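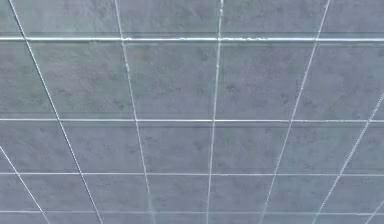 Mar 10, 2020

Listing template for Sirkard, second try

Okay, picking this up where I left off. The job is still the neighborhood pages for Sirkard - one page per subdivision, short blurb at the top, homes for sale and for lease underneath. Last time I had the blurb pulling straight from the county parcel export and it came out sounding like a ransom note, so today I went back and wrote the Romeck one by hand to see what a good one should look like before I make the template do it.

Romeck is a nice one to start on because it's small. 243 homes, all single family, one entrance off the main road and a second gate that only opens for the fire department. I wrote four sentences and I like three of them. The square footage line is the problem. The export gives me "living area" and the agents give me "finished area" and those are NOT the same thing if somebody counted the bonus room over the garage. I had one house showing up at 2,000 square feet in the blurb and something smaller in its own listing right below it, on the same page! A buyer would spot that in a second.

So the rule for now: the blurb uses the export number only, and if the listing disagrees by more than 100 square feet the page gets held back until somebody looks at it. Ngozi Eze wanted it to publish anyway with a little note. I'm not crazy about the note. We went back and forth and left it as "hold" until she's talked to the Drorer office, who will be the ones getting the phone calls.

Things that broke today, in no special order:

Lease listings were sorting in with the sales, so a monthly rent showed up as the cheapest house in the neighborhood. Fixed. It was reading the price column before the type column.

The bedroom range falls over when every home has the same count. "Three to three bedrooms" - lovely. Now it just says three bedrooms.

Ekwueme Terrace and Ekwueme are two different subdivisions. I merged them for most of the morning and couldn't figure out why the HOA dues had such a big spread. Unmerged, and I put the plat name in its own field so it can't happen again (I hope). If you're working in the old sheet, please don't sort it by the short name, it shuffles the dues.

Sold homes hang around too long. They should drop off the page 2 days after closing and they aren't. I haven't looked at why. My guess is the closing date comes in as text on the older records and the comparison quietly gives up, but that's only a guess.

I also tried the map with lot lines turned on. Too busy on a phone, and the cul-de-sacs turn into little scribbles. Left it off. Street names stay.

Wording notes for whoever writes the next blurb: skip "family friendly" and anything like it, we can't say who a home is for. Say what's there. Bedrooms, size range, lot type, dues, the walk to the park if there is one. "Quiet" I'm still letting through on dead-end streets, though Ngozi circled it twice on my printout, so it may go too.

Still to do: rerun Romeck with the new hold rule, see how many pages it catches, then Ekwueme and Ekwueme Terrace separately. Ask Drorer if their finished area includes the garage rooms or if it depends on the agent. Find the closing date thing. The printout with Ngozi's marks is in the blue folder on my desk, help yourself but put it back.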